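The Sample Board Problem

Monday, April 21, 2025
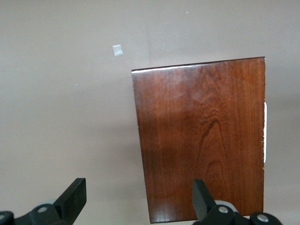

Reddish wood, glossy finish, taupe wall.

I have been shopping for kitchen cabinets since September. I went in thinking I would pick a color and write a check. Seven months on I have done neither, and I have become the kind of person who reads finish warranties at breakfast.

My complaint is with the names. Every showroom has a cherry. Gautier has a "heritage cherry." Brello has four of them, and one has no red in it that I can find. When I asked the guy at Brello what tree the heritage-looking one came from, he told me it was "a cherry program." I asked again. He said the doors were maple with a cherry stain, and that most people preferred it. Maybe they do. I would like to know how many of them were told.

I have nothing against stained maple. It's hard, it's easy to get, and a decent stain job can look great. What bothers me is paying extra for a word. On the two quotes I got from Brello, the maple doors with a maple name cost less than the maple doors with a cherry name, and the difference came to 26 dollars a door. For stain! I asked for the reason in writing and got a brochure.

Then there is the aging story. Real cherry darkens with light, and that part I believe, having grown up with a cherry table that had a pale circle where the fruit bowl sat. But the salesperson at Nenska used it to wave off every question I had. Sample doesn't match the display? It'll darken. Drawer fronts don't match the doors? They'll even out. I asked how long that takes and heard "a few months" from her and "a couple of years" from the man at the next desk, who had not been asked.

The Prondorach people were better, mostly because they didn't talk much. They let me take a door home for 10 days against a 200 dollar deposit, which seemed steep until I saw what everyone else hands out, a chip the size of a cracker. You can't judge grain on a cracker. A big arching figure in the middle of a door changes how the whole thing looks, and you will be seeing it every morning while you wait for the coffee.

I moved that door all over the kitchen. Next to the fridge at night it looked nearly brown. By the window at noon it was almost orange, and my husband asked if it was a different one. None of this showed up under the showroom lights, which I now suspect are chosen by the same person who writes the names.

As for "furniture-grade finish," I have asked three places to define it. One said it meant several coats. One said it meant the finish they use on furniture. The third offered me a bottle of water.

So I still have my old white cabinets, with the hinge that squeaks and the drawer you have to lift a little to close. I'm getting one more quote, from a small shop two towns over that builds its own doors and lists the species on the invoice. They don't have a website. They also haven't called me back.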